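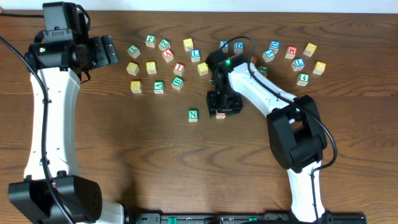
Wooden alphabet blocks on the table top.

Sessions Toy loan Parties Safety checks Contact

Trondholm Playrooms > Running the rooms > Safety checks > Winter check

Winter safety check, with comments
Carried out 8th December by Ermelinda Aguiar
Rooms covered: Rimen room (under-fives), Jistari room (older ones and after-school), kitchen, hallway, garden door and path

Marks used: OK, OK for now, Fix, Out of use

Those of you who read the June check will know I go on a bit, and I'm afraid winter has given me more to go on about. Please do read the comments as well as the marks. An "OK for now" from me means I would like you to keep an eye on it, and I would much sooner have three people tell me the same thing than have it go unsaid.

ENTRANCE AND HALLWAY

Front step and handrail — OK
Rail is firm at both ends. I leaned on it with my full weight, and then had a good bounce on it when the postman had gone.

Door closer — Fix
It lets the door go far too quickly over the last bit of its swing, just where small fingers like to be. Until it has been adjusted, an adult should hold the door at arrival and going-home time, every time, even when it's bucketing down and everybody wants to be inside at once.

Finger guard, hinge side — OK
Replaced after the last check and still sitting nicely.

Mat — OK for now
One corner is starting to curl. I have turned it round so the bad corner is under the bench, but we do need a new one, and something heavier this time, please.

Pushchairs — Fix
I know, I know. There is nowhere else to put them when it's wet. But on the morning I checked I had to climb over two of them to get to the fire door, and I am not carrying a baby. They go along the left-hand wall only, folded, and if the wall is full then the next one goes in the office with my blessing.

RIMEN ROOM

Heater (the Ingvarsson) — OK
Guard fixed at both sides and cool enough to keep a hand on with the heater turned right up. I left it on for 20 minutes before trying. Do remember that nothing is to be dried on the guard. I took a mitten off it that very morning, a lovely one with a reindeer, now on the lost property shelf.

Low shelving — OK
All wall brackets tight. I pulled each unit forward from the top, as a climbing toddler would, and nothing budged.

Blind cords — OK
All wound up on their cleats, and the cleats are well above reach. The cord by the window seat had been left dangling when I did my practice walk round the week before, so thank you to whoever has taken it in hand.

Sockets — OK
No cracks, no scorch marks, no loose plates.

Floor — OK for now
There's a lifting seam in the vinyl near the sink. Taped for the moment. The tape will last until somebody mops it with enthusiasm, so gently there, please.

Soft play corner — Fix
The big blue wedge has a split along its zip and the foam is showing. A determined child could have a mouthful out of it. I have moved it to the cupboard and will sew it myself over the weekend if the machine behaves.

JISTARI ROOM

Tables — OK
Legs tight and nothing rocking. I ran a dry cloth along the edges and undersides to see whether it snagged anywhere, which is my grandmother's way of looking for splinters and still the best I know.

Stacking chairs — OK for now
They are being stacked too high again. Four to a stack and no more. A tall stack looks tidy right up until a child leans on it.

Wooden toys, blocks and puzzles — OK
A good long sit-down job, this one, with a pot of tea. I look for rough edges, cracks along the grain and flaking paint or ink, and anything I'm doubtful about goes in the basket in the office. Wipe wooden things with a damp cloth and let them dry in the open before they go back. Please don't soak them! They swell, they split, and then we all have to be sad about it. The smallest pieces stay in this room and do not wander through to the Rimen room, even when a little brother asks very sweetly.

Craft cupboard — Fix
Catch is broken. Scissors and the glue gun have gone up on the top shelf in the kitchen until it's mended.

Battery toys — OK
All the battery covers have their screws in. I put aside a singing teapot with a cross-threaded screw, and I can't say I was sorry to do it.

KITCHEN

Gate — OK
Latches first time and swings shut behind you.

Hot water at the hand basin — Fix
Hotter than I'd like. I could not keep my fingers under it comfortably. The plumber has been rung; meanwhile use the cold tap for children and the jug method for anything sticky.

Kettle — OK for now
Kettle itself is fine, but the flex had crept round to the front of the worktop. Push it back, and let's all get into the habit.

Fire blanket — OK
In its place, with the pull tabs hanging clear. The tea towels were hung in front of it and have been rehomed.

First aid box — Fix
Short of small plasters, as ever. Eye wash in date. If you use the last of something, write it on the pad inside the lid, or just shout to me across the hall.

GARDEN DOOR AND PATH

Outside light — OK
Comes on at dusk, and bright enough to see the edge of the path.

Path — OK for now
Green and slippery in the shade of the hedge. Scrubbed the worst of it, but it will come back. Grit bin has been filled and the scoop is on a string now, having spent most of last winter under the shed.

Water butt — OK
Lid locked. It holds roughly 600 litres and I am quite firm about that lid.

Swing — Out of use
One of the hangers is badly worn. Seat removed and put in the shed so there's no temptation. There will be tears, and I've said I will take the blame.

TO BE DONE BEFORE WE OPEN AGAIN

Door closer adjusted
Basin water turned down
Craft cupboard catch
Plasters
Wedge sewn or thrown out

The hallway mat and the swing hanger can wait until after the holidays, so long as the seat stays off. If you've spotted something I have walked straight past, write it on the sheet by the office door and put your name so I can come and ask you about it.

Ermelinda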